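Speaker notes: What a Two-Arm Bench Really Costs
Slot after the tea break. Keep it moving, leave time for questions.

OPENING

Hello, thanks for coming back in on time. Say who I am: I plan equipment spending at Brumari, and I've got the best job in the building because I get to buy robots with other people's money. (Pause. Michalis Spanos is in the second row and it is his money.)

Ask for hands: who has a quote for an arm sitting in their inbox right now? Who has a quote for the table it goes on? There will be fewer hands. Carry on from there.

THE JOB COMES FIRST

We started with table clearing. Cups, foil, the stuff people leave behind after lunch. It sounds small and I love it, because a paper cup and a foil packet ask very different things of a gripper, and you find out quickly what you should have budgeted for.
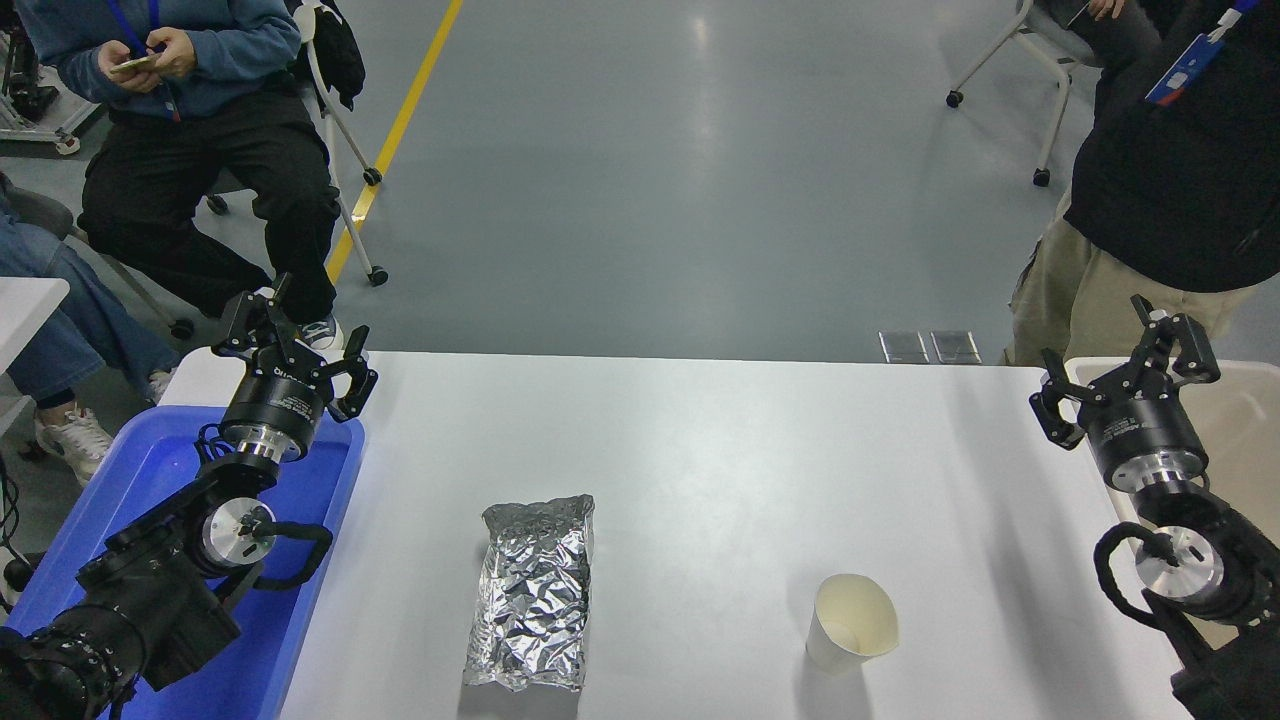

So before you ring a single supplier, write down every object you want picked up. Our list had 16 things on it. Pongsak Thongsuk went through it with a red pen and we came out with 8, and those 8 shaped the whole order — reach, finger shape, bench height, the lot.

THE LINES PEOPLE LEAVE OUT

Read these slowly, people write them down.

Spare fingers for the grippers. Buy them with the arms, on the same order, while you still have some bargaining power.
Cables. They flex all day long. We put 300 pounds aside for spares in the first year.
Bins and trays. Cheap, but get them early and keep to one size, or you'll be re-teaching positions every time somebody swaps one.
Floor space. Mark it out with tape first and walk round it. Power too: where are your sockets, and who is going to trip over the lead?

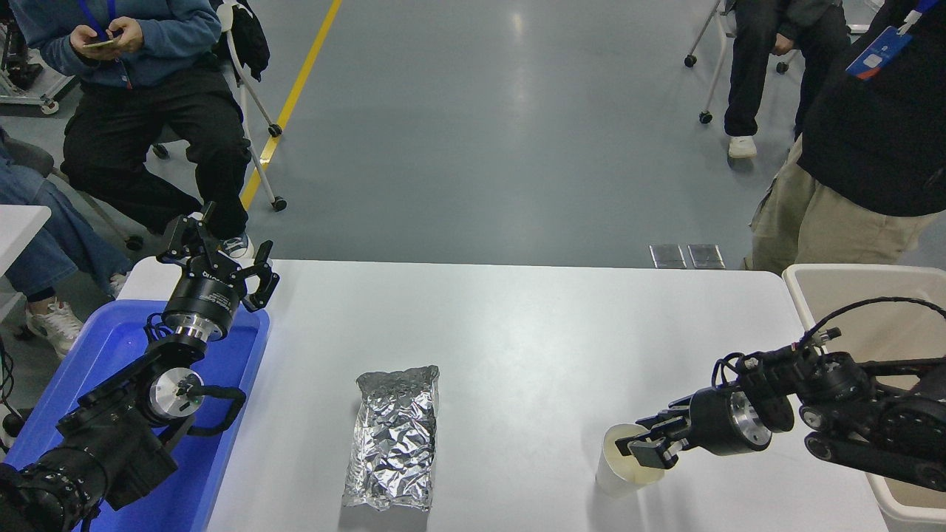 Then there's people's time, and this is the big one! Setting up, resetting the table, putting the cup back, doing it again. If your plan has a line for arms and no line for hours, go back and add it. I'd sooner have a cheaper arm and a month more of somebody's afternoons.

Mention Stetsiuk and Binix here: two quotes, near enough the same total, but one had training days in it and the other had a nicer case. Don't say which was which, somebody from each may be in the room.

ONE ARM OR TWO?

My favourite question. Two arms cost more to service and need a wider bench, so start by asking what the second one will do each day. If you can't fill in that box, buy one and leave room on the bench for later.

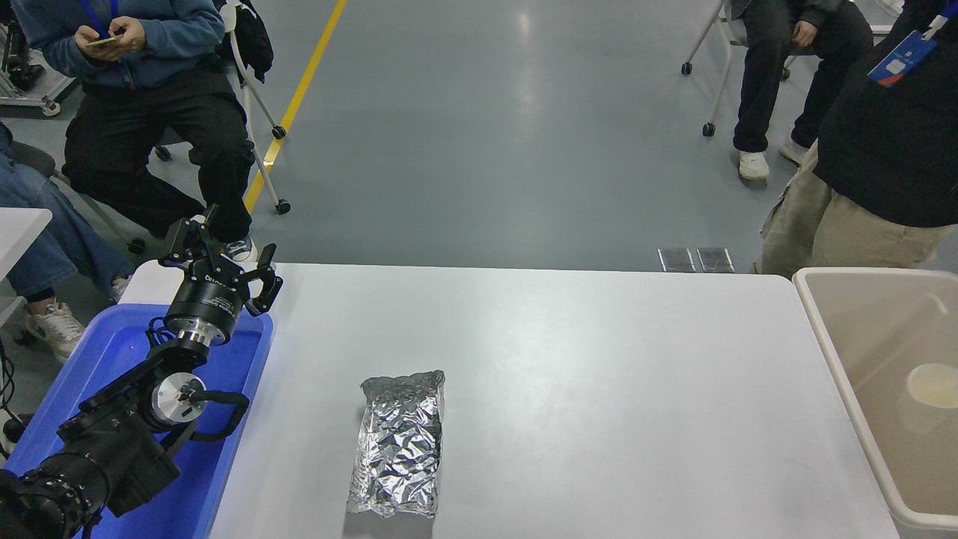 Keep something back as well. We held 2,000 pounds for things we hadn't thought of, and I was told off for it in May and thanked for it by the autumn — Michalis may want to heckle at this point, let him.

IF THERE'S TIME

The Pasalport site is planning its own bench now and they've asked for our spreadsheet. Happy to share it with anyone here too. It's ugly, and the tab called "misc" is the one to read.

QUESTIONS

Likely ones: leasing (we looked, we bought), service contracts (yes, read the call-out times), second-hand arms (ask Pongsak, he has views). Repeat each question into the mic.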